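Open day at the Drulari lab, Skjelbred
2025-09-28

I have wanted to get inside this place ever since the Plilovine project put out its first report on taking old computers apart by robot, so when the open day list went up I signed up within minutes. The disassembly bench was the first stop and I could happily have stayed there all afternoon!

Desktop PCs on the bench, from beside it and from the grippers:
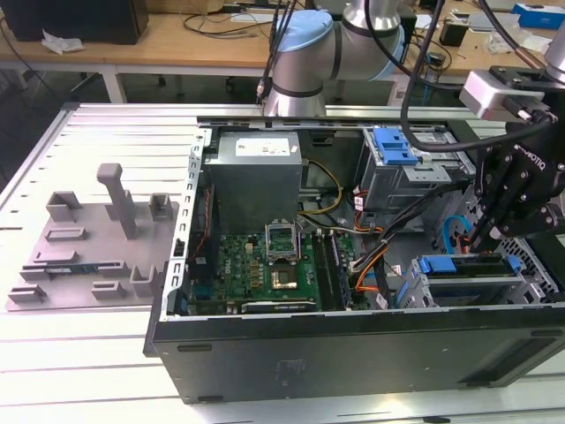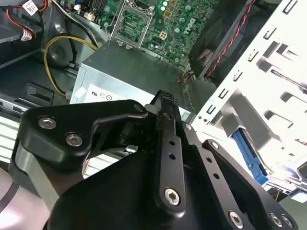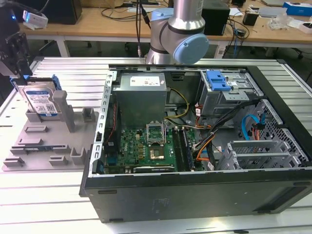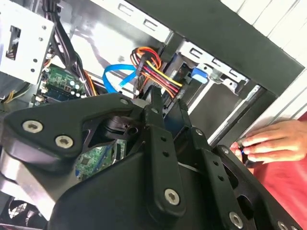

The question behind the work is a lovely one. Can a robot learn to take apart a machine it hasn't met before, using only demonstrations from machines that are a bit like it? The group calls its method Gundel. It splits a long job into short skills (find the latch, grip, pull, put down) and learns each one separately, with a checking step in between. If the check fails, the robot backs off and has another go from a slightly different angle.

They trained it on 2000 short demonstrations, and then ran 108 trials on cases kept out of the training set. Drives in plastic rails came out best by a long way. Memory modules were harder, and cables are still a pain: they bend, they hide things, and they never lie the same way twice. I liked how openly the team talked about that. There was a whole poster on failures, and it had the biggest crowd.

What surprised me most was how much the wrist view matters. With only the fixed view, the arm tends to stop a little short when a cable crosses its path. Add the close view and it corrects itself much earlier. The two are simply fed in together, with no fancy weighting.

Tours ran in groups of 4 and lasted longer than planned, mainly thanks to people like me asking about screws (next year's topic, apparently). The next open day is in February. Bring a jumper, the corridor outside the lab is freezing, and get to the coffee before the poster session starts.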